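March 2025

Back from the open day at Pletenden. Writing this up while the notes still make sense to me.

Arrived a little after the start and signed in at the side door. Kirsty Tawhiri had charge of our group. The first half hour was slides: the Rewi program, who pays for it, where the garment handling work sits in it. The aim is to collect hand-guided demonstrations of cloth handling and train a policy on them. They have logged 1345 episodes since January. I asked how many were discarded and Talha Afridi said 298, most of them for tracking loss and a few for operator error.

Then to the bench. The tool is a hand-held gripper with parallel pads, and the operator works the cloth with it directly. The garment was dark gray and soft, a poor choice for contrast and a good one for testing.

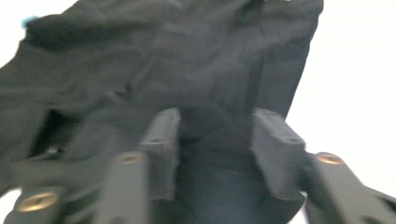

Cloth gathered between the two pads, whole frame blurred.

Talha's view is that the grasp is the easy part and the release is where the episodes differ. An operator who opens the pads too early drags the top layer back and the fold has to be redone. I tried it for a few minutes. The grip force is lighter than I expected and the linkage has a small amount of play, which I could feel at the handle. Rhys Tapsell says the play is within what the calibration absorbs. I would want to see the numbers.
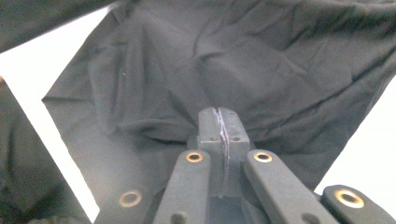 Pads closed on a thin layer of the fabric.

Asked about pad wear. They change pads every 9 sessions whether or not they look bad, and keep the old ones in labeled bags. Sensible. Segundo Huaranga wanted to know about denim and got a short answer: later.

Lunch was sandwiches in the corridor. Spoke to a man from Kutau about bearings.

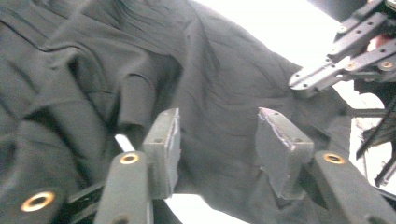
My own interest is in what we could use at Pustilow, where the problem is liners and covers and the feed is never flat. We have been gluing hard rubber to the jaws and replacing it when it peels. The Pletenden fingers carry foam pads, each with a brass eyelet in the arm below, and I think a foam face would suit our liners better than rubber. Eulalia Villalba will object on cleaning grounds and she may be right. I will cut two pairs from the sheet in the store and run them on the slow line first.

Left before the closing talk to make the train. Still to do: write to Kirsty for the slides, ask Rhys for the calibration figures, find out what foam density they buy.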